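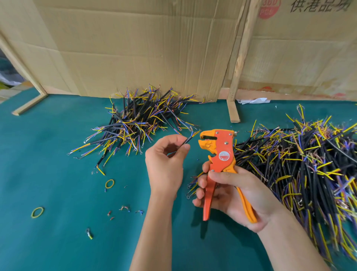
Stripping the end of a three-core flex, yellow, blue and brown

From: Skye Cowie
To: Kastcombe Old Lamps list
Subject: Re: rewiring a 60s floor lamp, where to start?

Hi Raghavendra, and hi everyone,

Oh, I'm so glad you saved that lamp! I've been hoping somebody would bring up the Leltavby floor lamps, they are lovely things and hardly anyone on the list seems to own one.

Raghavendra Kamath wrote:

> I picked up a tall floor lamp with a brass stem and two
> shades at the Tarar flea market. The label under the base
> says Leltavby, model 348. It has what I think is the
> original cord, and the outside goes to crumbs when I
> bend it. The switch on the stem feels gritty. I paid more
> than I meant to. Can I save the switch, and is it all right
> to polish the brass? I have never rewired anything
> bigger than a doorbell.

First thing, please don't plug it in, not even for a second to see if it works. A cord that crumbles on the outside is usually just as bad inside the stem, where you can't see it.

The 348 is a good one to learn on. The base has a felt pad on the bottom, and under the felt there's a big nut that holds the whole stem together. Warm the felt with a hair dryer on low and it peels off in one piece if you go slowly (mine took me most of an evening and two cups of tea, and I put the same felt back on afterward). Then the weight drops out, so have your other hand under it! It's cast iron and it will find your toes.

Before you pull the old cord, tie a piece of strong string to the end of it and draw the string up through the stem as the cord comes out. Then use the string to pull the new cord back down. I skipped this on my first lamp and spent an afternoon fishing with a bent coat hanger.

The stem is bare metal, so you want three-core flex with a ground, even if the old cord only had two. The ground goes to a ring terminal under the big nut, with the lacquer scraped back to clean metal. Colors depend on where your flex was made, so go by the sheet that comes with it and have someone who knows check your work before you plug in. Chin-lung Sin looked over mine and caught a loose screw in the upper socket that I would have sworn was tight.

On the switch: I'd replace it. I know, I know, I love the old click too. Jucélia Holanda opened up one of those and the contacts were burned right down. Akham makes a new one that fits the same hole, and you can move the old knob onto it, so it looks just the same from outside.

As for the brass, wait! Most of these were lacquered at the factory, and the lacquer is what has gone brown and patchy. If you go at it with polish you'll get shiny spots in the bare places and nothing anywhere else. Wash it with warm water and a drop of dish soap first and live with it for a week. I stripped the lacquer off mine and I've been polishing it ever since.

Shades are the hard part. The originals were spun fiberglass and they yellow, but a yellow one gives the nicest light in the whole house, so please don't toss them. If one is cracked, write to Lewis Skinner off list. He had a box of spares in August and was asking 2 dollars apiece plus postage.

What color are your shades, by the way? And does yours have the little foot switch on the base, or only the one on the stem?

Skye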